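Vellovwood Releases Gonex Gear Plate Training Set for Technical Classrooms

For release Friday

Vellovwood today announced Gonex, a bench set for teaching gear placement and center distance in entry-level mechanical courses. The set consists of a white circular plate with a central hole, upright pegs, and toothed metal spur gears that seat on the pegs. It replaces the Obi board, which used a square base and has been out of production for 9 months.

Gonex is intended for use on a flat table with a dark mat. The mat provides contrast against the white plate and keeps small parts from rolling. Vellovwood recommends that the plate be set down first and the gears placed on it one at a time.
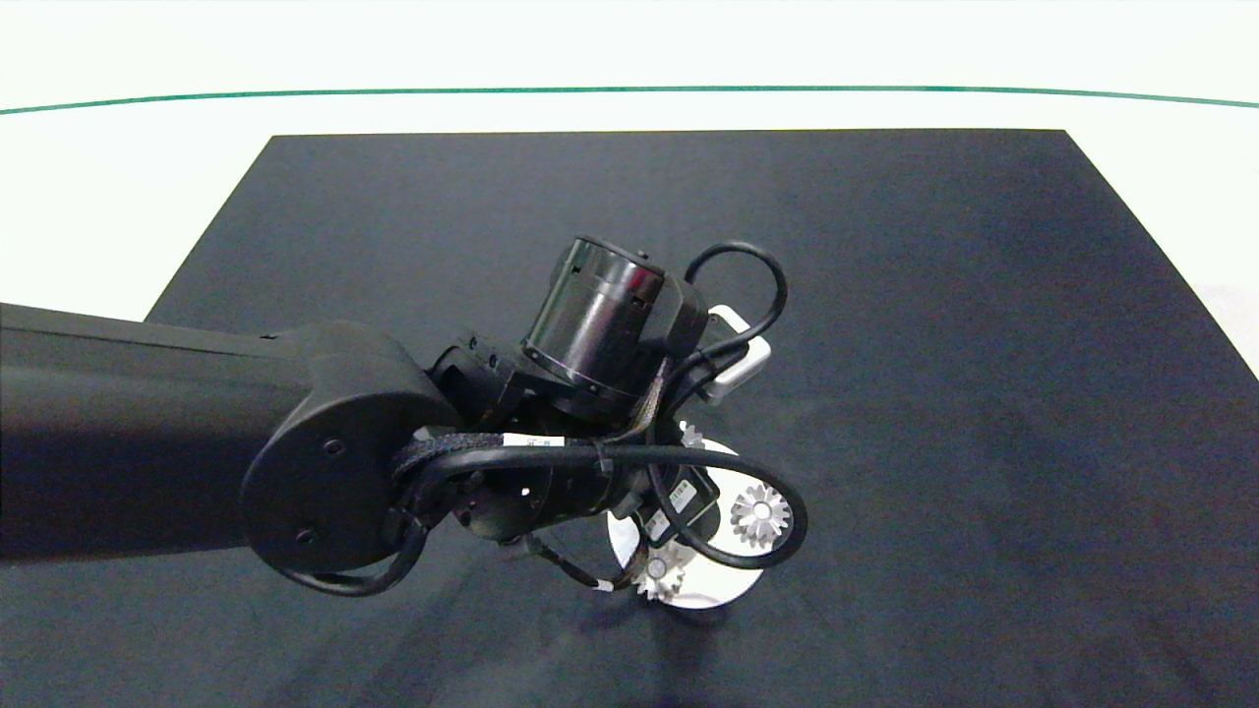

Three gears on the white plate, set out on a dark mat.

"The Obi board worked, but students lined parts up with the corners," said Yetunde Bako, product lead at Vellovwood. "A round plate has no corners. They have to read the peg positions."

A basic session starts with the gears off the plate. Students identify the pegs, check each bore, and then seat the gears. A full exercise, including removal and a check of the teeth for burrs, takes roughly 30 minutes. The printed guide contains four exercises -- two on placement, one on meshing, and one on inspection.

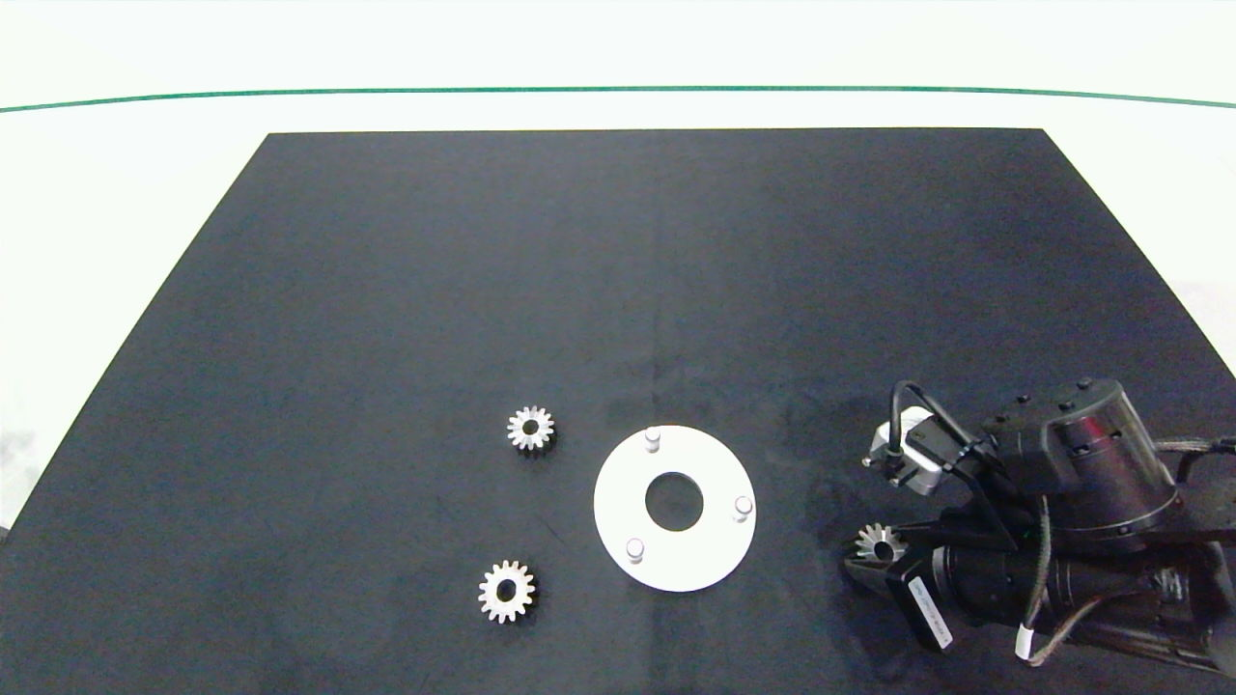 By Chidubem Amadi, Vellovwood Technical Communications

The pegs on the plate stand clear of the surface, so a gear can be lowered from directly above. Two spur gears lying on the mat to the left of the plate show a typical starting layout. Each gear has a round bore and short, evenly spaced teeth. Parts should be wiped with a dry cloth before storage. Solvent cleaners are not recommended.

Replacement gears and pegs will be sold separately. Ibrahim Iyamu, who manages parts supply, said orders placed before noon will ship the same day from the Prekau warehouse. The first production run is 2000 sets. 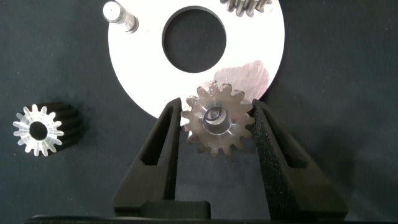 PREKAU, September --

Small spur gears are best held by the rim, with the bore left clear so that it can be lined up with the shaft. Light scratches and smudges on the plate face do not affect use. A plate should be replaced if a peg is bent or loose.

Schools that own the Obi board may return it for credit toward a Gonex set. Exercise sheets for the two products are not interchangeable -- the peg spacing is different. Instructors can request the revised sheets with their order.

Press contact: Chukwuemeka Ezeani, Vellovwood, Prekau office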